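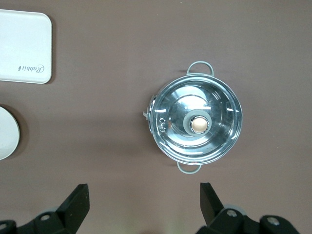 17/07/2018

Cold again, and dark before I got home. Stopped at Michailidis on the way for lentils, carrots and a bag of onions, and paid too much for the onions. The bus was late so I walked the last part.

Made soup in the steel pot. I've had it since June and I'm still pleased with it. It was $70 marked down at Brener, and the lid fits properly, unlike the one on the old pot. I like the knob too, with the coppery cap and the grey silicone ring around it. I paid for it out of the money I'd put aside for a new kettle, so the kettle will have to wait.

Set the table early for once. White plate, and the white tray with Rabbit written on it for the bread. The tray was from the op shop on Cenau Street and I nearly left it there. It gets used more than most of what's in the cupboard. I should go back and see if they have another, as long as it's plain or close to it.

The tabletop needs a decent clean. Wiped it down before dinner but I want to do it properly on the weekend, and look at the wobbly leg while I'm under there. I think it only wants a new screw. There's a jar of odd ones in the shed.

Soup needed salt. Had two bowls and put the rest in containers, one for the fridge and three for the freezer. Labelled them this time. Found something in the freezer with no label and threw it out, could have been stew.

Power bill came, $359, mostly the heater I suppose. Will pay it Friday. Have to ring Trundidero in the morning about the oven door seal as well, they were meant to call back last week and didn't.

Washed up, put the bins out, read for a bit. Raining now. Left the towels on the line.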